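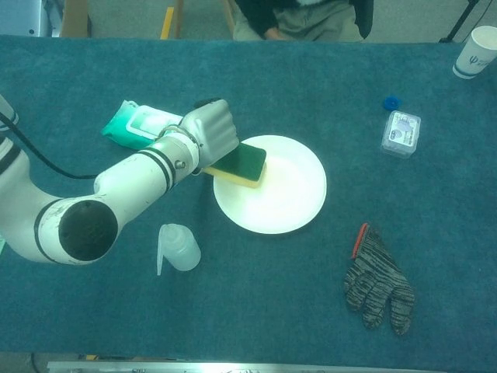

Plumside Lawn Tennis Club – Courts and Equipment Team

Section 3: Putting up the net on the grass courts

Thank you for offering to get a court ready! It is a pleasant job on a dry morning, and once you have done it a couple of times you will hardly need these pages. The notes were first put together by Reginald Abernathy one January, when there was no grass fit to play on and plenty of time for writing, and Hollis Holloway has tidied them up for the new season. The grass courts open on Fri 16 April.

You will need the net, the winding handle, the centre strap and the measuring stick, all of which live in the long cupboard beside the changing rooms. Two people make it a good deal easier, though it can be managed alone.

1. Walk the court first and pick up any twigs or stray balls.

2. Check that both posts are sitting right down in their sockets. If one rocks when you lean on it, lift it out, clear the grit from the bottom of the socket and try again.

3. Unroll the net along the line between the posts, white band uppermost. Try not to drag it, as the cord does catch on things.

4. Hook the loop of the cable over the post without the winder, then pass the other end over the top of the far post and fix it to the winder.

5. Wind slowly until the band is off the ground and nearly straight, then stop.

CAUTION: Keep your fingers, sleeves and scarves well away from the winder, and never let go of the handle while the cable is tight. It can spin back with quite a kick.

6. Lace the sides of the net to the posts, leaving no gap for a ball to slip through.

7. Fasten the centre strap to the ring in the ground and stand the measuring stick beside it. The top of the net should be 3 feet high here (91.4 cm, if you prefer). Adjust the strap first, and the winder only if the strap won't do it.

8. Take the handle off and put it back in the cupboard, please!

Note: If the cable looks frayed anywhere, leave the net down and tell Marcus Schumacher, who keeps the spares.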